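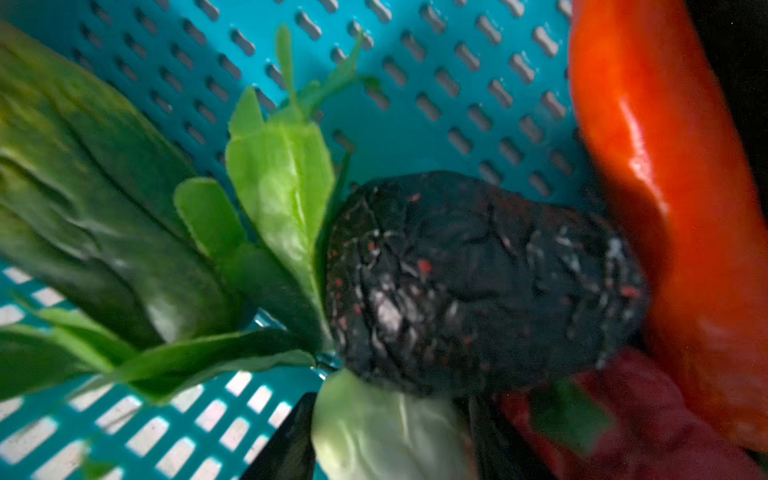

*Greens on the left, long red pepper on the right, all in the teal basket.*

## How I sort a market haul so it lasts the week

I come home from the Feldale market with way too many vegetables, every single time, and for years half the greens turned to slime in the bottom drawer. Now everything goes into a plastic basket with holes in it first, and I sort from there. Any basket works as long as air and water can get through!

**1. Leafy stuff first.** Pull out the big bunches and take off any rubber bands or twist ties (they bruise the stems and then the rot starts right there). Toss any yellow or mushy leaves.

**2. Rinse, shake, wait.** Run cold water over the greens right in the basket, give it a good shake over the sink and go do something else for 13 minutes – that's one side of a record at my house. Turn the pile over once if you remember.

**3. Roll them up.** Lay the leaves on a clean dish towel, roll it loosely and slide the whole thing into a bag. Don't seal it. Tender little sprigs get their own towel so the big leaves don't squash them.

**4. Leave the peppers alone.** I don't wash peppers until I'm about to cut one. They go in the crisper dry, stems on.

**5. Eat in order.** Small soft leaves in the first two days, sturdier greens after that, peppers whenever.

My neighbor Bereket Abdella skips the towel and stands his greens in a jar of water like flowers. I tried it in September and it was great until I knocked the jar over, so now I only do that with herbs.

Rinse the basket when you're done and let it dry upside down.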